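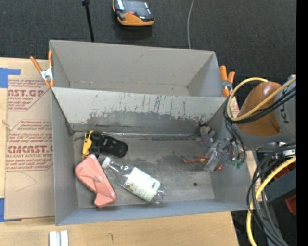 Figure 1. The arm at the gray bin, with the toy car, the pink piece and the water bottle inside.

Robot Learning, Zamthorpe
Notes for Lecture 4: Pushing things around until the model gets it

Hi all. These notes go with the lecture on learning from random contact. I talked too fast in the second half (I always do when we get to the planner), so I've written that part out more fully. Bring them to lab, and please read the bit on scoring before you start the homework!

Where we are

Last time we did imitation. You show the robot what to do, it copies you, and it falls apart the moment it ends up somewhere you never showed it. Today's method skips the teacher. The arm pokes around in a bin, we record what the camera saw and what the arm was told to do, and we train a model to guess the next few camera images from the current one plus a list of moves. I'll call it the Ifans model in class, after the code base we use.

What I like about this setup is how little anyone has to label. The "answer" for each training example is simply the image that came next. If the arm swept left and the bottle rolled, the later images have the bottle in a new spot, and the model gets a penalty for guessing it stayed put. You get that signal for every step of every run, whether or not the arm did anything clever.

The data

For the class version we recorded over seven hours of pushing with the Tavard bin setup. Each short run goes like this: pick a random spot over the bin floor, lower the gripper, make a string of small random moves, lift. Save the images and the commands, and start again.

Random moves sound like a terrible idea and for the first part of the project I thought so too. The trouble is that a gripper wandering through open space misses almost everything. You end up with a mountain of images where only the arm moved, and the model learns to be very good at predicting the arm and very lazy about everything else. So we bias the starting spot. A simple check compares the current image with one of the empty bin, picks out the parts that differ, and drops the gripper near one of those more often than chance would. The moves after that are still random. I'd call this the single most useful trick in the lecture, and it takes very little code.

A few of you asked about corners. Things do collect in corners. A box with straight walls is worse for this, since an object can end up flat against the wall where the fingers can't get behind it, and then it sits there for the rest of the session soaking up pushes. Sloped walls help a rolling or sliding thing come back toward the floor. They don't do much for soft stuff. A folded cloth will happily stay where it was shoved. If you're building your own bin for the final project, a cardboard one is fine, just clamp it properly so a hard push doesn't shift the whole thing and spoil your camera alignment.

On mixing objects: use things that behave differently. Something that rolls, something soft, something with an awkward shape. A model trained only on wooden blocks will predict that a towel slides like a block, all in one piece, and it's kind of funny to watch the guess drift away from what the towel does.

The model

The input is the current image, the arm's position, and the next several commands. The output is a guess at each of the images to come. We don't paint every pixel from scratch. The network mostly says where each pixel should move, plus a mask for patches that get uncovered (the bit of floor that was hiding behind an object, say), where there's nothing in the old image to move.

Two things go wrong here, and you'll run into both:

Blur. When the model isn't sure which way an object will go, it hedges by smearing it across all the options. One step ahead that's mild. Many steps ahead you get a colored fog. Averaging over possible futures gives a low error and a useless picture.

Vanishing. Small objects cost very few pixels, so the model can drop them with hardly any penalty. Thin ones are the worst. A big bottle survives a long prediction pretty well, and a little thing with skinny parts is often gone by the middle of it. If your training curve looks lovely, go look at the images anyway.

The planner

Now the part I rushed. Natau is our planner, and it doesn't learn anything. You click on a pixel of the object you want moved, and you click on where you'd like it to go. Natau makes up a pile of random move lists and asks the model what each one would do. For every list, it looks at where the clicked pixel is expected to land and scores the distance to the goal. It keeps the best few, makes new lists that resemble those, and goes around again. Then the arm carries out only the first part of the winner, takes a fresh image, and plans all over.

Please don't skip the replanning. I know it's slow. Students turn it off every year to speed up their demos, and then the arm plows along with a plan made for a bottle that rolled away a while ago. The model's guesses are decent for a short stretch and get worse the farther out you go, so you want to lean on the short stretch.

One more warning. The planner is very good at finding the model's mistakes. If there's some odd combination of moves for which the network wrongly thinks the object jumps to the goal, a big enough search will dig it up and pick it, with total confidence. Keep the moves you sample close to the kind you trained on. It's a boring fix and it works better than the fancy ones I've tried.

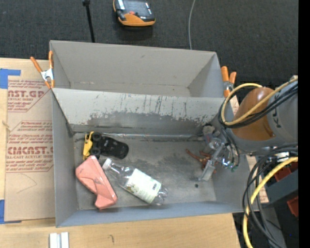

Does the model have to know what each object is before it can plan a push?

The model never gets object names or categories. It only learns how patches of the image tend to move when the arm moves, and the planner follows whichever pixel you clicked, so a toy and a rag are handled by the same code.

How we score it

We test on seven objects that were kept out of training. For each trial you set a start and a goal, let the planner run, and measure how far the object is from the goal at the end. Report that distance next to the distance you'd get by doing nothing at all. This sounds silly until you see how many methods look good on goals that were close to begin with. Include a random-push baseline too.

Image error on its own is a poor guide. In our class runs the version with the sharper predictions was not the one that pushed best. It drew crisp objects in slightly wrong places, and the fuzzier one had the direction right. I don't have a tidy explanation for how much this depends on the amount of data, and it would make a good project if you're hunting for one.

Homework

1. Run the trained Ifans model on the recorded pushes in the course folder. Find one run where an object vanishes and one where it smears. Write a short paragraph on each.
2. Change how far ahead the planner looks. Try at least two settings and plot the final distance for both.
3. Turn off the biased starting spots, retrain on the small data set, and tell me what happened to the soft objects in particular.
4. Optional: swap the clicked pixel for a small patch of pixels and see whether tracking holds up better when the gripper blocks the view.

For question 2, use the same starts and goals for every setting, or your plot won't mean much. Retraining for question 3 takes a while on the lab machines, so start that one first and do the reading while it runs.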